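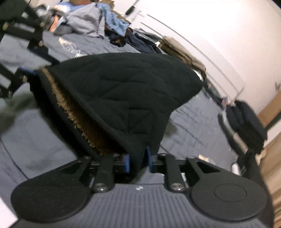

Thịnh Lương 来信问过,既然碑上刻的姓名和后来印出来的名册对不上,数据里究竟以哪一份为准。他查的是 Clorkow 火车站候车室那块铜牌,铜牌上是 J. Harmer,名册里成了 J. Hamer,军衔也不同,他想知道我们有没有替读者改过。

没有改过。碑文一栏照碑上的字录,名册一栏照名册录,两栏并存。需要判断是否同一人时,看“关联”一栏,那一栏才是整理者的意见。这个问题问的人不少,所以放在最前面。

Clorkow 及周边纪念碑姓名转录集
说明文件

一、内容

本数据集收录 Clorkow 及邻近教区的战争纪念碑、纪念牌和纪念窗上的姓名,共 37 处,3,530 条记录。一条记录对应碑上的一个姓名,不对应一个人。同一人在教堂、学校和工厂的碑上各出现一次,就有各自的记录,用人物编号连起来。

收录的纪念物包括户外石碑、教堂内的墙牌、学校荣誉板、铁路和工厂的员工纪念牌、俱乐部里的木板,还有几扇带题名的彩色玻璃窗。公墓里的个人墓碑不收。家族墓上附带提到的阵亡者也不收,除非该墓同时被教区登记为公共纪念物,目前只有 Trandik 磨坊旁的那一座属于这种情况。

时间范围从南非战争到第二次世界大战。战后冲突的姓名如果后来补刻在同一座碑上,照样转录,在“冲突”一栏另行标明。

二、文件

memorials.csv:纪念物表。每处一行,包括编号、名称、所在地点、类型、材质、揭幕日期、现状、登记日期。
names.csv:姓名表。每个碑文姓名一行。
persons.csv:人物表。整理者认为已经可以确认身份的人。
inscriptions.txt:碑文全文,按纪念物编号分段,保留原来的分行。
sources.csv:所用名册、报纸、教区记事簿的清单和简称。
changes.txt:改动记录。

全部为 UTF-8 编码,逗号分隔,首行是栏名。空值就是空着,不写“无”也不写“不详”。早先的版本里用过“不详”,现在已经全部清掉,如果在旧副本里看到,请换新版。

三、姓名表各栏

memorial_id
纪念物编号,对应纪念物表。编号按登记先后给出,与地点、年代无关。纪念物迁移后编号不变。

line
姓名在碑上的行序,从上往下数。分栏刻写的碑,先数完左栏再数右栏。四面刻字的石碑以正面为起点顺时针转,正面指有献词的那一面。献词在两面都有的,以朝向道路的一面为正面。

name_as_cut
碑文姓名,照刻字录入。大小写统一改为首字母大写,其余不动。缩写点有就写,没有就不写。刻错后又补刻的,录补刻后的字,原字写进备注。字母磨损到无法辨认,用方括号加问号代替,一个问号代表一个字母。

rank_as_cut
碑上的军衔或职务。很多碑不刻军衔,该栏为空不表示此人没有军衔。

unit_as_cut
碑上的部队或舰名。只刻缩写的照录缩写,展开后的写法在人物表里。

roll_name
名册上的姓名。名册指印刷出版的教区名册、学校名册或雇主名册,具体是哪一本看来源简称。

conflict
冲突。碑上分组列名的按分组填写。碑上没有分组,而身份又没有确认的,留空。

added
是否后来补刻。判断依据是字体、间距和教区记事簿的记载,任何一项单独成立都填“是”,依据写在备注里。

link
关联。填人物编号,后面跟一个字母表示把握程度:a 为有文件直接证明,b 为姓名、部队、住址相符但没有直接文件,c 为仅姓名相符且当地没有其他同名者。用于统计人数时建议只取 a 和 b。

note
备注。自由文字,没有固定格式。

四、人物表的做法

人物表的起点是姓名表,不是军方名册。也就是说,一个人出生在 Clorkow、阵亡在海外,但没有任何一座碑刻了他的名字,他就不在这里。想查漏刻者,需要另外拿军方名册来比对。

每个人物录姓名、出生地、战前职业、住址、部队、死亡日期、死亡地点、安葬或纪念地点。住址只到街道,不录门牌。父母姓名只有在报纸讣告或教区登记中出现过才录。年龄以登记文件推算,报纸所说的年龄常有出入,写在备注里。

幸存者也在人物表里。Cotent 纺织厂的荣誉板把入伍的人全部列出,阵亡者在名字前加一个小十字,归来者没有。转录时十字录入备注,写作“十字”。铁路铜牌则只列阵亡者。把这两类纪念物放在一起做统计会得出没有意义的结果,请先按纪念物表的“列名范围”一栏筛选。

五、转录过程

转录在现场进行。先由一人读、一人写,再由没有到过现场的人对照碑文照片核对。两次结果不同的地方回到现场再看。教堂内的墙牌多数光线不足,用手电从侧面打光,刻痕会清楚得多。户外石碑选在上午去,Clorkow 的主碑朝东,过了中午刻字面就在阴影里。

不清洗石碑,不拓印,不用粉笔描字。苔藓盖住的字母如果不能看清就按无法辨认处理。曾有人来信建议用软刷,教区没有同意,我们也没有做。

学校荣誉板在礼堂高处,靠近板顶的几行是站在梯子上读的。金漆剥落较多,有些字母只剩木板上的浅色痕迹,这类字母用圆括号括起,和方括号的含义不同:圆括号表示看得出但已褪色,方括号表示看不出。

六、已知问题

Trandik 教区厅的木板已经遗失。现有转录来自教区记事簿里的抄件,抄写人不明,行序可能与原板不同。这一处在纪念物表里标为“抄件”,line 一栏只能当参考。

主碑北面有一行被后来的修补盖住。修补前的明信片上能看见那里有字,放大后读不出。该行占一个行序,姓名一栏是方括号和一串问号,问号的数目没有意义。

铁路铜牌上按工种分组,搬运工、信号工、司炉各一组,组名没有单独的栏位,目前写在备注里。以后可能改成正式的一栏,改之前会在 changes.txt 里写明。

同名的问题还没有解决干净。Clorkow 姓 Pask 的人家很多,父子、堂兄弟同名,又常在同一个连队。这一姓的关联多数是 c,少数有抚恤金卡片的是 a。如果您手里有这家人的书信或相册,很希望能看到。

女性姓名很少。碑上可以确认的是护士和军火厂工人,军火厂工人因爆炸身亡,刻在工厂的牌子上,不在主碑上。仅刻首字母缩写的姓名里可能还有女性,没有文件就不作判断,数据里也没有性别栏。

彩色玻璃窗的题名在窗的最下缘,有一扇在上次维修时被铅条遮住了半个字母高,读法参照了揭幕当天的礼拜程序单。

七、日期和地名

碑上的日期照录在 inscriptions.txt 里。表格里的日期用年-月-日,缺日或缺月就写到已知的一级。报纸只说“三月”的,写到月份为止。

地名以碑文为准,今名写在人物表。比利时和法国的地名,碑上拼法很随意,同一处村庄可以有几种写法,没有统一。海上阵亡的,地点填舰名,不填海域。

教区边界后来有过调整,Cotent 原来属于邻近教区,战后并入 Clorkow。纪念物表按现在的边界归属,另有一栏记立碑时的教区。

八、来源

碑文以外的材料来自教区记事簿、学校校刊、工厂内部通讯和地方报纸。报纸缺号较多,战争后期纸张紧张,讣告常常只有一行。校刊保存得最完整,但只登校友,对碑上的其他人没有帮助。

家属提供的信件和照片用于确认身份,原件已经归还,扫描件不在本数据集中。引用时在 sources.csv 里写“家属材料”,不写提供者姓名,提供者要求署名的除外。

九、使用条件

姓名转录和碑文可以自由使用、复制、修改,注明数据集名称即可。人物表中的生平整理也一样。备注里如有引自报纸的原句,请同时写出报纸的简称。

请不要把 c 级关联当作已经确认的身份转载。曾有家谱网站这样做过,结果把一个活到老年的人登记成了阵亡者,他的孙辈写信来问,改起来很费事。

十、更正

发现错误请写明纪念物编号和行序,最好附一句依据。只说“名字拼错了”很难处理,碑上本来就可能拼错,那种错误要保留。认为关联有误的,请说明是哪份文件与之不符。

来信会答复,不一定快。接受的更正写入 changes.txt,列出改前和改后的值。没有接受的也会列出,附上理由,免得同一件事再查一遍。

Thịnh Lương 提到的那块铜牌,对应记录的关联已经从 c 改为 b,依据是站方的工资簿,簿上的住址与名册相同,姓氏写法与铜牌相同。军衔的差别还没有解释,两栏仍旧各录各的。

最近一次更新:2024年8月11日。本次增加了 Cotent 俱乐部木板上的姓名,补了主碑西面的备注,改正了学校荣誉板的行序错误。下一步准备录磨坊旁那座家族墓的背面,目前被常春藤遮住,要等墓地管理方修剪以后才能去读。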